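# Batting order and the death overs: speaker notes 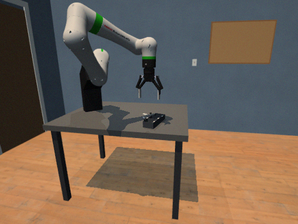
Ketside, 28 November 2025

Slide 1. State the scope: men's 20-over club matches, first-innings data only. Sample is 1677 innings, Trestex scoring export, closed in August.

Slide 2. Define "entry point" as balls remaining when the batter arrives. Position number is a poor proxy. Pause for questions.

Slide 3. Strike rate by entry point. Finishers arriving with fewer than 30 balls left score faster but face too few deliveries to shift the total much. Don't overstate it; the spread is wide.

Slide 4. Left-right pairings. Effect is small against spin, absent against pace.

Slide 5. Limits: no field settings, no ground dimensions, scorer error unmeasured. Sumampouw Oval matches are excluded (short boundary).

Handout has the full tables.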